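Altgate open day: pricing a sorting cell

We drove to Altgate on 2020-01-30 with a shopping list and a budget of $3000 for bins, fixtures and spare parts. The arms come out of another pot, which is why everyone had opinions about them.

Elba Aravena showed us round the workshop. I asked what she would buy twice. "Table," she said. Durlow quoted us 94 dollars per overhead frame bracket and 264 for delivery, so somebody there has a sense of humor. Lead time runs to April.

The test pieces were cheaper: plain blocks and cylinders, with plastic bins at the back of the table. I priced a set of 20 on the train home and felt rich for one stop.
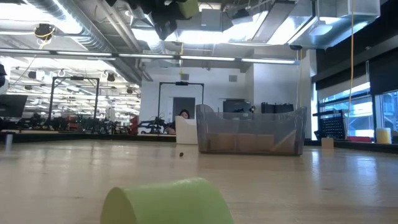 What we still have to ask Gromilham

Spare gripper fingers, and who pays for return freight.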